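Chapter 4
Handles, Grips and the Hand That Holds Them

Before you read: Think of a tool you have used this week. It might be a broom, a paring knife, a garden trowel or the brush you cleaned your boots with. Now try to remember its handle. Most people can tell you what the working end looked like and have almost nothing to say about the part they held the whole time. Keep that tool in mind as you read, and go and fetch it if you can.

When we talk about tools we tend to talk about edges, teeth and points. A saw is judged by how it cuts, a scraper by how cleanly it lifts old paint. Fair enough, I suppose, but the blade only ever does what the hand tells it to, and the handle is how the message gets through. A good one lets you forget about your fingers and think about the job. A poor one keeps reminding you that it is there, with a sore spot at the base of the thumb, or a wrist that aches by four in the afternoon.
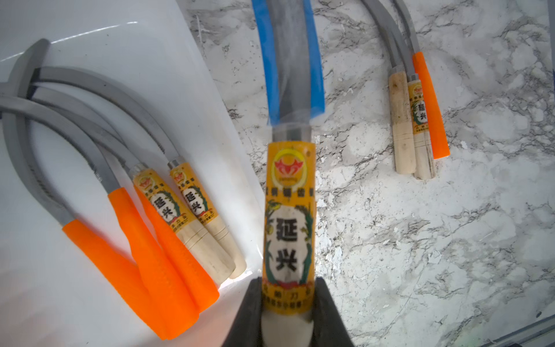
Figure 4.1 A hand tool with a paper label around its handle, a short metal ferrule and a steel blade.

The ferrule is the metal collar where handle and blade meet. It is a small part, and students often skip past it in their drawings, but a great deal depends on it. Wood is strong along its grain and much weaker across it, so a wooden handle would gladly split at the end where the blade is driven in. The collar holds the fibers together at just that point. If you ever pick up an old tool at a yard sale, give the blade a gentle wiggle before you pay for it!

Handles were once shaped close to home, by people who knew the hands they were shaping for. In the old mill town of Pemham, one workshop turned ash and beech handles for the farms up and down the valley, and its pattern book listed 212 different shapes. There were handles for hoes and handles for hay knives, and separate ones again for left-handed users, which is more than many hardware stores offer today. Each December, when the fields were quiet, the shop took in worn tools and fitted them with new wood for the spring.

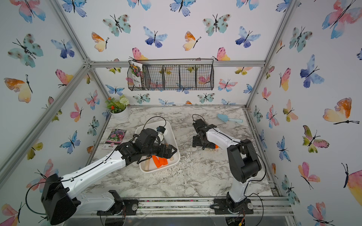
Larger factories could not work that way, of course. When the Kofler works opened down the river at Lanent, it cut the list to 20 shapes and sold them by mail. Prices fell, and a family that had made do with one good knife could now afford several. Something was lost as well, and we will come back to that in Section 4.3, where you will measure your own hand and compare it with the Kofler sizes.

Materials changed too. Wood is pleasant to hold and fairly kind to the skin, but it swells when it is soaked and shrinks when it dries, and after enough winters it works itself loose. Rubber and soft plastics shrug off water and can give a better hold in a damp hand. They have troubles of their own - some turn sticky with age, and others go hard and crack - so please don't decide too early which is best.
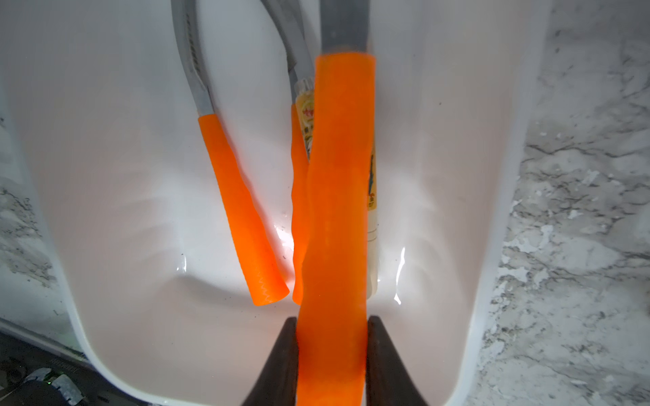
The Damum survey, which you will meet several times in this chapter, asked 2,000 people who work with their hands what they disliked most about their tools. Of every hundred who answered, 62 named the handle before anything else. Too thin was the most common complaint, followed by too slippery. Keep both answers nearby when you begin Activity 4.1, in which you will wrap a plain pencil in cloth, a little at a time, and write a few lines with it at each thickness until your fingers tell you to stop.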